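Startseite Küche Bad Werkstatt Müll & Geruch Archiv

Was gegen stinkende Abfalleimer hilft und was Sie sich sparen können 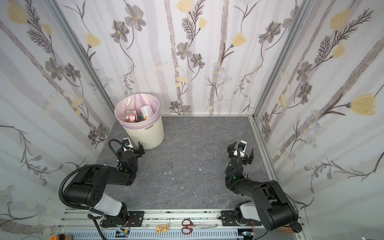

Wie oft muss man einen kleinen Abfalleimer auswaschen, wenn ohnehin ein Beutel drin ist?

Alle zwei Wochen reicht in den meisten Haushalten, im Sommer besser wöchentlich. Der Beutel hält das Grobe ab, aber beim Herausziehen läuft fast immer etwas über den Rand, und dieser Rest riecht dann unter dem nächsten Beutel weiter.

Soweit das, worüber man sich einig ist. Beim Rest bin ich misstrauisch geworden. Zum Thema Mülleimer kursieren mehr Wundermittel als zu Rotweinflecken, und die meisten werden abgeschrieben, ohne dass jemand sie ausprobiert hätte. Ich habe im September angefangen, die gängigen Tipps der Reihe nach in meiner Küche zu testen. Ein Labor habe ich nicht, nur eine Nase und einen Haushalt, in dem viel gekocht wird.

Natron auf den Boden streuen

Steht überall. Bei trockenem Abfall merkt man keinen Unterschied, weil da auch vorher nichts roch. Bei Kaffeesatz und Zwiebelschalen war der Geruch nach einem Tag vielleicht etwas schwächer, nach drei Tagen war er wieder der alte. Dafür klebt das Pulver, sobald Feuchtigkeit drankommt, als graue Kruste in der Bodenrille. Wer es trotzdem versuchen will: einen Esslöffel, mehr bringt nichts.

Zeitungspapier

Hilft, allerdings anders als behauptet. Es »bindet« keine Gerüche, es saugt Flüssigkeit auf. Zwei gefaltete Lagen unter den Beutel, eine hinein. Beim Wechseln alles zusammen weg. Kostet nichts und ist der einzige Tipp aus dieser Liste, den ich jede Woche befolge.

Duftbeutel und Deckelsteine

Ich habe die Duftsteine von Nivley gekauft, zwölf Wochen sollten sie halten. Nach fünf Tagen roch die Küche nach Lavendel und Fischhaut. Danach nur noch nach Fischhaut. Von Cultard gibt es etwas Ähnliches mit Zitrone, meine Nachbarin Krystyna Sadowski schwört darauf. Sie leert ihren Eimer allerdings jeden Abend, und ich vermute stark, dass es daran liegt.

Essig, Zitronensäure, Chlor

Heißes Wasser mit einem Schuss Essigessenz, zehn Minuten stehen lassen, ausbürsten, ausspülen. Zitronensäure geht genauso gut und beißt weniger in der Nase, dann aber mit lauwarmem Wasser ansetzen, damit sich kein Kalkbelag festsetzt. Chlorreiniger halte ich beim Küchenabfall für übertrieben. Auf keinen Fall mit Essig oder Zitronensäure zusammenbringen, auch nicht nacheinander ohne gründliches Spülen – dabei entsteht Chlorgas.

Verzinkte Eimer und solche mit Metallring vertragen Säure schlecht. Da nehme ich Spülmittel.

Auf den Rand achten

Beim Putzen vergessen ihn fast alle. Unter dem umgeschlagenen Beutel sammelt sich ein schmieriger Film, den man erst sieht, wenn man mit Küchenpapier darüberfährt. Bei gerillten Eimern dasselbe außen in den Rillen. Eine alte Zahnbürste genügt, die Spezialbürste von Astodia für das Dreifache können Sie im Regal lassen.

Beutelgröße

Ein zu großer Beutel wirft unten Falten, in denen Saft steht. Ein zu kleiner rutscht beim ersten schweren Teil hinein. Messen Sie einmal den Umfang am oberen Rand, bei meinem sind es 62 Zentimeter, und vergleichen Sie mit der Angabe auf der Rolle. Literangaben sind Glückssache, jeder Hersteller rechnet offenbar anders. Gegen das Rutschen wird gern ein Gummiband empfohlen. Funktioniert, bis es porös wird und beim Spannen reißt.

Antibakterielle Beutel

Habe ich eine Rolle lang benutzt und keinen Unterschied zu den billigen gerochen. Auf der Packung stand auch nirgends, wogegen genau sie wirken sollen.

Fruchtfliegen

Die Falle mit Essig, Saft und einem Tropfen Spülmittel fängt Fliegen, das stimmt. Sie beseitigt aber die Ursache nicht, und neben einem offenen Eimer mit Bananenschalen fangen Sie endlos weiter. Obstreste einzeln in Papier einschlagen oder gleich raus in die Biotonne. Im Hochsommer lege ich Fleischreste bis zur Abholung ins Gefrierfach, das finden manche eklig. Mir ist die Alternative ekliger.

Was übrig bleibt

Papier unten rein, Nasses abtropfen lassen, öfter leeren und den Eimer offen an der Luft trocknen, bevor der neue Beutel hineinkommt. Den letzten Punkt habe ich jahrelang ausgelassen und mich über den muffigen Boden gewundert. Am besten abends auswaschen und über Nacht umgedreht auf zwei Holzleisten stellen, damit Luft darunterkommt.

Nächstes Mal: Backofentüren, und warum ich der Paste aus Backpulver nicht traue.

Kontakt | Impressum | © Alle Rechte vorbehalten | Nach oben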